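September 20, 2018

Teleoperation notes, second batch

The recordings for the Staria arm now stand at 2,357 usable demonstrations out of a planned 3,000. The rest of this month goes on the awkward approaches, mostly flat objects lying at an angle on the floor.

Each demonstration is driven by remote control from the next room. I see only the wrist view, the same view the policy is trained on. In February I was still standing beside the arm and moving it by hand, which gave smooth paths but left my sleeve in a good share of the recordings. Those have been dropped.

Control latency is up to 3 frames on the Brarbridge network. It does not matter during the descent. It matters a good deal at closing, so I now stop with the fingers either side of the object, wait, and then close in one movement. Operators who close while still descending produce data the model copies faithfully, including the bump.

Rotation is the slower part to teach. With an object lying diagonally, the wrist should turn before it comes down. Doing both at once looks quicker and gives worse labels. Raised lettering on a flat top, such as the UNITREE on a grey object, is useful to the operator for judging angle.

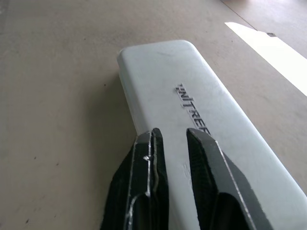

The Sethi controller has a dead zone of 2 degrees on the twist axis, and small corrections vanish inside it. I have set it to zero and accepted a little drift. The Drandberg logger records the raw stick values as well as the filtered ones, so the older sessions can be reprocessed without driving them again. That job is running overnight.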